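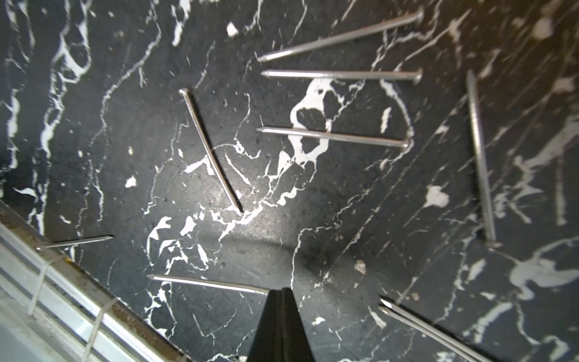
What's the best way to sort a big mixed can of loose nails?

Dump a small handful at a time on a smooth flat surface, pull the obvious sizes by eye, then check length against one sample nail of each kind. Small batches go faster than one giant pile.

Fouad Nimri
Posted Saturday, 8:14 am

Asking because I just inherited my uncle's coffee cans and I am way too excited about it. Four cans! Finish nails, roofing nails, commons, some things I can't name. I did the first one last night and got 296 keepers out of it, plus a fistful of bent ones. How does everybody store theirs afterward?

altabench
Baby food jars with the lids screwed to the underside of a shelf. My dad did it, I do it, my kids will probably do it. You can see every size from across the garage and you only need one hand to unscrew a jar.

Ayman Nassar
Jars look great until one hits concrete. I went to shallow drawers years ago and I love them — one size per drawer, with a nail hot-glued to the front so I never have to read a label.

altabench
Never dropped one yet :)

Hijazi
Am I the only one who thinks sorting is half a waste? I keep two bins, long and short, and dig. When I need something exact I buy a fresh box.

Fouad Nimri
But the digging is how I stab myself! Also I really like the sorting. Put the ball game on, dump a handful, push them around. Very relaxing.

Ayman Nassar
Same here. Fouad, don't go by length alone. A common and a box nail can be the same length and the box nail is thinner, so it bends if you swing at it like a common. Roll the two side by side under a finger and you'll feel it right away.

Fouad Nimri
Just tried that on can number two and WOW, I had them all mixed together. Redoing that pile now. 176 so far and I'm not to the bottom.

skisex_shed
What about the bent ones? I straighten mine on a piece of scrap steel with light taps, rolling the nail as I go. They work fine for concrete forms and garden stakes.

Hijazi
Scrap bucket. Once it's bent it wants to bend again in the same spot.

skisex_shed
For framing, sure, I wouldn't use them either. For a tomato stake I'll take my chances.

Fouad Nimri
I'm keeping the straightest of the bent ones in a jar marked STAKES. Drawers for everything else. Ayman, how deep are yours?

Ayman Nassar
Two inches. Any deeper and you're back to digging.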